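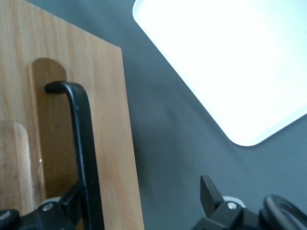

Close-up, light wood, slot with a rounded end.

Lutititz Parade Banner Kit
by Farkach
Item 983

$358 per kit, shipping figured at checkout
In stock. Rainbow and Progress panels in stock, trans and bi panels low, custom panels made to order.

Full-width carry banner for Pride marches, block parties, campus walks, memorial walks, anything where a group comes down a street behind one big piece of fabric. Poles, top bar, fabric, harnesses, bag. Two people carry it, a third walks alongside with the tail line when there's wind.

Been making these for small-town Prides mostly. Big city contingents buy them too, usually the workplace groups and the choirs, but the kit got designed around a committee of four people and a hatchback. Everything fits across the back seat of a regular car. Checked it in a lot of cars.

What's in the bag

Banner panel, your choice of design, hemmed all around, sleeve at top and bottom
Carry poles, pair, with rubber feet
Top bar in sections, push-button joints
Bottom weight bar, same sections as the top bar but heavier
Shoulder harnesses, pair, padded, adjustable, fits over a costume within reason
Tail line with clip
Spare push buttons in a little pouch (you will lose one)
Carry bag with a shoulder strap and an outside pocket for the route map

Not in the bag: flags, hand fans, whistles, sashes. Those are on the Handouts page. Float skirting is on its own page too, and please don't try to use the banner panel as float skirting, it's the wrong weight and it drags.

Panels

Rainbow, six stripe
Progress
Trans
Bi
Lesbian
Ace
Plain white, for painting yourself
Custom print

Custom print means your group name, town name, sponsor logos along the bottom, whatever. Send art as a vector file if you have one. If all you have is a photo of last year's T-shirt, send it anyway and Candela Gallardo in our art room will redraw it, extra charge, she'll email you a price first. She'll also email you if the letters are too small. Please listen to her on that one. Banners get read from across the street by people with a drink in their hand.

Sponsor logos: keep them in the bottom strip. We'll print them anywhere you want but the middle of the banner folds in a little when people walk and logos there look crumpled in every picture.

Mesh or solid

Both same price. Solid is brighter. Mesh lets wind through and looks a bit softer up close, from the sidewalk you mostly can't tell. Coastal towns, bridges, anywhere with tall buildings making a wind tunnel, get mesh. Everyone else, up to you. Plain white for painting comes in solid only. Paint goes right through mesh and onto your garage floor.

Setting up

Lay the bag out flat, panel face down on something clean. Slide the top bar sections through the top sleeve one at a time, clicking each as you go. Same for the bottom. Poles go on last, they twist into the end caps, a quarter turn until it stops. Harnesses on people, poles into harness cups, stand up together. Count of three helps.

Takes 5 minutes once you've done it before. First time longer. Do the first time at home.

Taking it down is the same backwards. Roll the panel, don't fold it. Creases come out of the solid fabric with a cool iron through a sheet, but they don't come out of the mesh all that well.

Walking with it

Carriers should be close in height. Not exact, harness cups move up and down, but if one is a foot taller than the other the whole thing tilts and the short one does all the work.

Swap carriers at the halfway point. Have the second pair walking right behind so the swap happens moving. Parades hate a gap and the marshals will yell.

Low wires and tree limbs: tip back, not forward. Tipping forward puts the top bar into the row in front.

Crossing streetcar tracks, lift the bottom bar. It catches.

When the parade stalls, and it will, rest the pole feet on the ground and keep one hand on. Don't lean it on a barricade.

Wind

Over a stiff breeze, clip the tail line on. If hats are coming off, take the solid panel down. Mesh can go a while longer but use your head. We don't publish a wind number, every street is diffrent.

Rain

Print doesn't run. Fabric dries fast hung up. Don't put it away damp in the bag over the winter, we get a few of those back every May and there's nothing to be done about the smell. Wash cold, mild soap, hang up. No dryer.

Specs

Panel fabric: polyester, solid or mesh
Poles and bars: aluminum, powder coated black
End caps: nylon
Harness: webbing with foam pads
Printing: one side standard, two sides available (solid only)
Packed weight: light enough for one adult, about like a full beach bag with the umbrella in it
Runs so far: 700 kits out the door

Two-sided adds weight and adds to the price, ask. Worth it if you lead the parade and folks behind you have nothing to look at but your backs. Otherwise skip it.

Fits with

Ferreira belt cups. If you already own a pair from a marching band or a color guard the poles drop right in, order the kit without harnesses and we take the cost off.
Zokovia pole-top finials. Same thread. Stars and hearts, both look good.
Older Lutititz kits: new panels fit old bars. New bars do NOT fit old poles, the end cap changed. If your end caps are gray you have the old one. Write to us, we keep a box of adapters.

Spare parts

Push buttons, free, just pay postage
End caps, sold in pairs
Single bar section
Single pole
Bag
Panel only, any design

Panel only is what most returning groups get. New theme every year, same hardware.

Rental

Yes, in driving distance of the shop. Rainbow, Progress and trans panels only, no custom on rentals obviously. Pick up the day before, bring back the day after. Deposit on a card. Ask for Ebbe Nordin, he keeps the rental book and he is the only one who can read it. June goes early. If your Pride is in the fall you'll have your pick.

Ordering times

Stock panels ship next business day. Custom panels, allow three weeks from when you approve the proof, not from when you first wrote to us. Spring gets slower. Rush is possible some weeks and not others, call before you pay for it.

Bulk: group orders, several chapters going in together, school districts, unions. Borghild Fagerlund handles those, she'll do one invoice or split it. Purchase orders OK.

Returns

Stock kits, unused, send back within a month. Custom panels no, unless we messed it up, in which case we reprint it and you keep the bad one. Frames with a bent bar, send a photo, most times it's one section and we just mail you the section.

From people who bought it

"Carried it the whole route plus the extra bit when they rerouted us around the water main. Shoulders fine. Wish the bag had a second pocket."
Osvaldo Prado

"Colors are strong. One button went missing before we even left the parking lot, so yes, use the pouch. Would get mesh next time, we got shoved around at the river."
Volodymyr Semeniuk

Questions we get

Can kids carry it? Teens fine. Little kids can hold the bottom edge in the middle, they like that.

Can it hang on a wall after? Yes, rope through the top sleeve, take the bar out first.

Wheelchair carrier? Yes. Harness cup comes off and straps to a chair frame with the same webbing. Ask for the longer strap when you order, no charge. Set the other pole to match.

Can we put it on a fence for the whole month? Mesh yes, solid no. Bring it in if there's a storm coming.

Do you make one for a single person? Not this one. See Solo Flags.

Prices and stock checked 19 Aug 2019. Panel colors on your screen may be a little off, ask for a swatch, we mail them out free.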